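Notes from the building: the chairs in the reading room

Dear members,

In April we wrote that the reading room needs some care after the winter, and many of you answered with kind words and also with a few complaints. Most of the complaints were about the chairs. I have now looked at all of them, with the help of Alasdair Baird, and I would like to tell you what we found and what we will do.

The room has 13 padded chairs. They came to us from the old Gridmont office when it closed, and we were glad to have them. They are heavy and comfortable, and for reading a long newspaper they are still the best seats in the house. But a chair which is used every day becomes tired, and the cushions become tired before the metal parts. If you only look from the front you do not notice much. We put two of them close together and studied the underside, where the covering meets the thick edge.

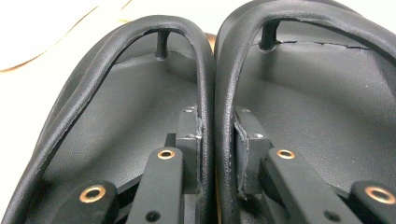 The undersides of two cushions. On the right one there is a thin crack just below the piping.

The crack is not long and you will not feel it when you sit. Still, this kind of damage likes to grow, and I prefer to repair it while it is small. Next to the mounting block of the same cushion the grey material is scuffed and peeling, and a rough, lighter layer is showing. Alasdair thinks that a small patch, glued from the inner side and pressed for one night, will be enough for the crack. The peeling place is more difficult. He will cut away the lifted pieces and close the rest with a narrow strip.

We also asked for a price from Forsyth, the upholstery workshop near the station. To cover all the cushions again would cost 900 pounds, with delivery. This is a fair price for good work, but at the moment we have 63 pounds in the furniture box, so it must wait. For now we have agreed to spend up to 100 pounds on repair material, and what is missing from the box will come from the book sale. If the patches hold until winter, we will speak about new covers again.

The work will be done at the long table in the back room, four chairs at a time, so that there is always a place to sit. Please do not take a chair from the back room, even if it looks finished. The glue needs its time.

I have also some small requests. Please do not sit on the edge of the cushion to tie your shoes. Please do not pull a chair by its cushion when you move it to the window. And if you find a loose screw on the floor, give it to Wida at the desk, with the place where you found it. She keeps a glass for them beside the telephone.

One member asked if we can clean the black covering with the spray from the kitchen. Please do not use it. A soft cloth with warm water and a little soap is enough, and then a dry cloth.

If you have a piece of black vinyl at home, also a small one, we would take it with thanks. You can leave it in the basket by the door with your name on it.

With warm greetings to all,
Your house group
May 2021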